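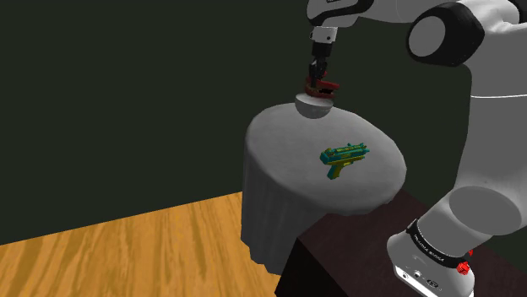

*Practice scene in the simulator: arm, round table, bowl in the gripper.*

## Nukura Robotics Club: Simulation Track FAQ

**Do I need my own arm?**
No. All work through June is done in simulation. Club machines have the software installed, and the Lakeck lab is open until 9 p.m.

**What is the task?**
Pick and place on a round table. Your program gets the starting poses and a time limit of 100 seconds. A bowl still in the gripper when time runs out scores zero.

**Can I change the camera?**
Yes. Camera position is set in your team's config file. A close view from above shows the wrist well, but the arm's own links can hide much of the table. 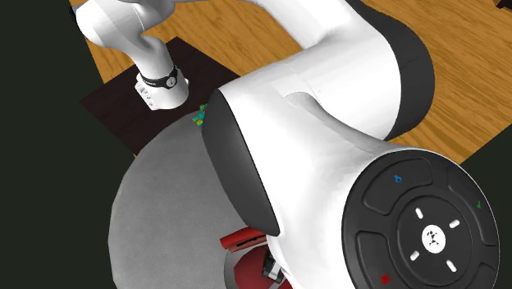
Test at least two positions before you commit to one. Scoring uses object poses from the simulator, so your camera choice affects only what your own code receives.

**How big are teams?**
Up to 4 people. Single entries are allowed.

**How many runs can I submit?**
Each team gets 6 scored runs. Practice runs are not limited, but logs are trimmed at about 2000 lines.

**Where do I submit?**
Upload to the Prorkon folder. Use your team name as the file name. Files with spaces in the name are rejected.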